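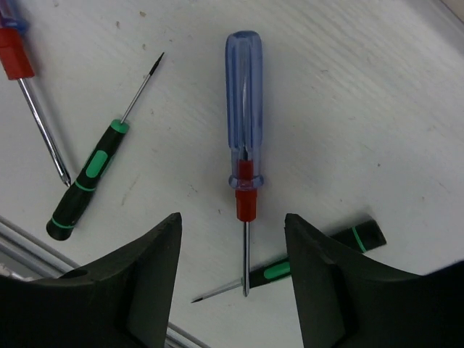
Keeping a Second-Tier Pitch Playable Into the Fall

Raimo Jääskeläinen has looked after the main field at Räsänen Park for eleven seasons. The ground is home to a second-tier soccer club, its reserve side and, from this year, a women's team that moved over from a school field. He spoke with us in February, when the grass was under snow and the season's plan was already on paper.

The plan starts from hours of use. Jääskeläinen logs each training session and match by the half hour and keeps separate totals for the two goal areas, the center strip and the flanks. "A natural field on this soil will take 300 hours in a season before the cover drops below what I want to see," he said. "The trouble is that the hours don't land evenly. A goalkeeper session puts nearly all its wear into a patch the size of a living room."

Last season the north goal area failed first. Roots there were short by the end of July, and the surface sheared when players turned. He traced it to compaction below the depth his regular spiking reaches. The club now hires a deep-tine machine from Kultiveo, a turf contractor, and runs it twice, once before the opening match and once in the summer break.

"You go in when the soil is moist but not soft. If it's too dry the tines bounce and you get a torn surface. If it's too soft you smear the sides of the hole and water sits in it."

Sand follows on the same day. He uses a medium grade with few fines and brushes it in with a drag mat. The earlier sand, bought when the old supplier closed, was finer and formed a layer that can still be seen in cores taken near the south penalty spot. He expects it to take several more years of coring to break up.

Pentti Mäkelä, the club's head coach, sits in on the monthly schedule meeting. The two men did not always agree on it. Under the previous arrangement the first team trained on the main field the day before every home match. That session has been moved to the artificial field at Nestlow, a short drive away.

"I was against it," Mäkelä said. "The ball runs differently on the other surface, and set pieces are the thing you want to rehearse where you'll play them. We settled on a walk-through at the park in flat shoes, no goalkeeper work, 53 minutes at most."

Asked about the odd number, he said it was the gap between the reserve team leaving and the irrigation cycle starting.

Irrigation is the other large change. The park's sprinklers were laid out for a narrower field, and the east touchline was watered by hand until last year. Two heads have been added on that side. Jääskeläinen waters before sunrise on match days and gives a short second pass before kickoff if the visiting club has no objection. League rules require both sides to be told.

Mowing height stays at 28 millimeters through the spring and comes down slightly in June. Mäkelä would like it shorter. "A shorter cut suits how we pass," he said. "Raimo shows me the root samples and I stop asking for a while."

Seed is a perennial ryegrass blend, with a Fornov mix used only for goal-area repairs. It germinates at lower soil temperatures, according to Jääskeläinen, and lets him patch later into the fall. He pre-germinates a batch in buckets, mixes it with sand and presses it into the worn spots by hand after the last whistle.

The women's team adds home matches to the load, most of them in the same months as the men's. Jääskeläinen has asked that warm-ups be held behind the goal lines and that portable goals be used in practice and shifted each session. Both coaching staffs have signed on.

He has also asked for a second set of covers. The request is with the city, which owns the ground, and he does not expect an answer before the frost is out.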